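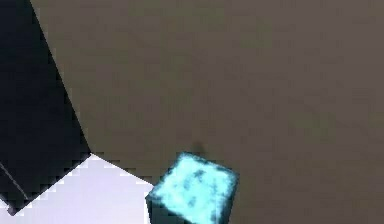 A render from my computer, November

The 45 has a new timetable between Nisbridge and Flasville, and I have now ridden it enough times to have an opinion.

Until the end of last month the route ran every 40 minutes, all day, and the last bus left Flasville at 9:10 in the evening. Now it runs every 60 minutes outside the rush, but the last bus is at 10:50. Neagu, the company that runs it, says the total mileage is the same as before. I haven't checked that, but it sounds right.

For me it works out fine. I finish late twice a week and used to end up walking to the main road for the 2, which takes the long way around through Gevberg and stops everywhere. On the new 45 I was home by 11:30. There were five of us on board, and the driver waited at the hospital stop for a woman who was still crossing the parking lot.

Daytime is worse. Corina Nägeli wrote to me after my last post to say that she used to get to the Flasville clinic ten minutes before her appointments, and now she either gets there fifty minutes early or misses them. She has asked Neagu whether the 9:20 could leave Nisbridge a little sooner. No answer yet. If I hear anything I will add it at the bottom.

The buses themselves haven't changed. They are the same short single-deckers that came over from the Gevberg garage, with the high seats at the back and the heater that only works on the left side. One of them has been repainted white and still has no route branding. The stop announcements are switched on again, although they run one stop behind after the bridge.

Aranka Erdős asked about transfers. A single ticket is still good for 60 minutes from when you buy it, on both routes. With the longer gaps that doesn't always get you onto the second bus - if you change at Gevberg in the middle of the day, buy the day ticket.

The printed timetable at the Nisbridge shelter is still the old one. The one at the Flasville end is correct, but it's posted on the far side of the road, by the stop going the other way.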